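Gripper Trials at Pludthorpe: Frequently Asked Questions

Updated Aug 21, 2025. Questions not covered on this page can be sent to Leobardo Cisneros at the Pludthorpe bench.

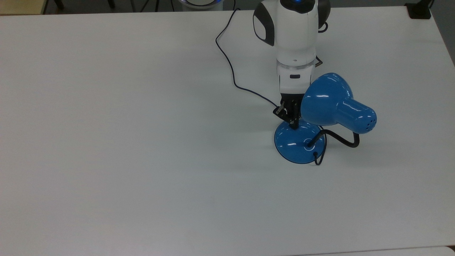 About the trials

What are you comparing?

Two grippers on the same arm. One is the Resovico two-finger gripper with hard fingers. The other is the Plotton, also two fingers, with softer pads. The arm, controller and table stay the same for both. Only the gripper and its cable get swapped.

Why household objects and not test blocks?

We ran blocks first, in July. Both grippers did well enough on blocks that the results told us very little. Household objects have thin parts, round parts and parts that move when you lift them, and that is where the two grippers started to differ.

Why is there a desk lamp in the object set?

A gooseneck lamp is a hard object to hold. The base is domed and smooth, so there is no flat side to close on. The shade is a cone. The neck is narrow and bends. The most useful place to grip it is low on the neck, right where it meets the base, and to get there the fingers have to come down past the shade without pushing it.

How many attempts are in the log?

982, counting both grippers. An attempt is one approach, one close and one lift, whether or not the lift worked. Attempts stopped by a controller fault are kept in a separate file and are not in that number.

How many objects are in the set?

16. The list is the first sheet in the results workbook.

Setup

Do I need a white table?

No. We use one because the overhead camera finds object edges more easily on it. A glossy object will still give you bright spots, and the lamp shade is the worst of ours for that. If the camera keeps splitting one object into two, turn down the exposure before you change anything in the software.

Where does the arm have to be mounted?

At the far edge of the table, coming in from above. We tried a side mount and gave it up. With the side mount the wrist ran out of travel on tall objects, and the operator had to keep moving things closer.

How should the cable be run?

Leave a wide loop lying flat on the table, well away from where you place objects. Don't pull it tight along the arm. A short cable tugs on the wrist when the arm turns, and the force readings drift. If you tape it, tape only at the far end.

Do I have to clear the table between attempts?

Clear everything except the object you are gripping and its own cord. Tools left on the table have been picked up by the camera as targets more than once.

What finger opening should I start with?

Start with the fingers 2 cm wider than the part you want to hold. Narrower than that and a small camera error puts a finger on top of the object. Much wider and the outer side of a finger can hit something next to it, such as a lamp shade.

Can I change grippers without recalibrating?

No. The two grippers are different lengths. Run the tool offset routine after every swap, even if you are putting back the one you had an hour ago. Save the offset under the gripper's name, not under the date.

Results

Which gripper is better?

It depends on the object. The Resovico is better on narrow, stiff parts such as handles and necks. It closes faster and the object doesn't turn in the fingers as much. The Plotton is better on anything round or light that a hard finger would squeeze out. For cups and plastic bottles we would pick the Plotton every time.

What usually goes wrong with the lamp?

The base swings. The weight of the lamp is mostly in the base, and if the fingers close too high on the neck, the neck bends under the load and the base tips to one side. Closing lower fixes most of it. The second problem is the shade resting against the wrist. Light contact is fine. If the contact moves the force reading, open the fingers, bend the neck farther away and try again.

Does the power cord matter?

Yes, more than we expected. A cord under the base changes how the lamp sits, so the neck is no longer where the camera thinks it is once the lift starts. Let the cord come out behind the base and lie on the table. Never leave the lamp plugged in.

How hard do the fingers close?

We set the force by object and write it on the object's sheet. Raise it in small steps. The coating on a gooseneck will mark before the grip gets any better, and a marked neck is more slippery than a clean one.

Did you test with the lights off?

Only on four objects. Low light hurt the camera long before it hurt the grippers, so we stopped.

Using the bench

Who can book it?

Anyone at Pludthorpe who has done the arm safety briefing. Visitors from Meléndez can book through Leobardo. Please ask at least two days ahead if you need the Plotton, as it is sometimes out for pad changes.

Can I bring my own object?

Yes, if it is under the payload limit printed on the booking form, has no sharp edges and holds no liquid. Weigh it first and write the weight on the sheet.

Can I get the raw data?

Joint positions, finger opening and force readings are available as plain text files. Camera video is kept for 30 days and then deleted, so ask early if you want it.

Will you test other grippers?

A suction cup is next. It will run on the same object set with the same forms, and the lamp stays in.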